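The Second Life of the Office Desktop

A retired business computer holds more reusable hardware than its resale price suggests. Getting at it is a matter of order, light and a good bench. 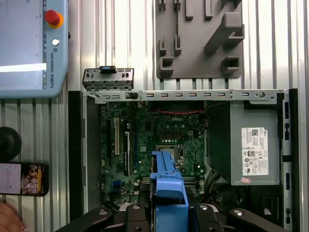 An open desktop chassis on its side, with the Dell board exposed and a blue plastic part over the center of the case.

Office desktops leave service in batches. A company replaces 30 or 67 machines at once, usually of one model, and the old ones arrive at the refurbisher stacked on a pallet with their power cords in a separate box. At Skova, which handles up to 500 units in a busy month, the first decision is made before a screw is turned: sell whole, or strip for parts.

Machines that start and pass a memory test are sold whole. The remainder go to the bench.

Business cases are easier to strip than most home-built ones. Drive carriers, fan shrouds and card retainers are commonly held by clips and latches, and molded parts meant to be handled are often given a bright color. Blue is a familiar choice. A technician who has opened one case of a given series can open the next without the manual, provided the maker has not moved a latch between revisions.

The usual order is as follows. Power supply cable out, power button held down for several seconds, side cover off. Expansion cards next, then the card bracket. Drives and their carriers come out before the cooler, which needs clear space on all sides. The processor stays under its retention frame until the board is ready to be graded. An uncovered socket should be capped at once, as one bent pin puts the board in the scrap bin.

The work surface matters. Stisell, a supplier of workshop furniture, sells a bench top in ribbed aluminum profile. The channels accept bolts, so a fixture can be set to suit one model and moved when the batch changes. The drawback is small hardware. A dropped screw runs down a groove and has to be chased with a magnet. Bare metal also calls for care with live equipment: no board should be powered up while resting on it.

Sheet-metal edges are the other hazard. Vent slots and rail cutouts are punched, and the inner side of a punched edge can be sharp. Thin cut-resistant gloves are adequate. Thick ones make it hard to release a connector.

Grading follows removal. Jasińska, a parts reseller, uses three classes: tested, untested and cosmetic. Brackets and latches fall in the last and sell steadily, mainly to repair shops that have a working case with one broken clip. A pulled motherboard is worth less than buyers expect. Many business boards use power connectors and mounting points particular to their own case, which limits them to repairs of the same model.

Hornitz, a recycler, takes what is left. Steel is separated from aluminum, and bare boards go into lidded bins. Its last intake in December came to 149 cases, all with the side covers packed separately.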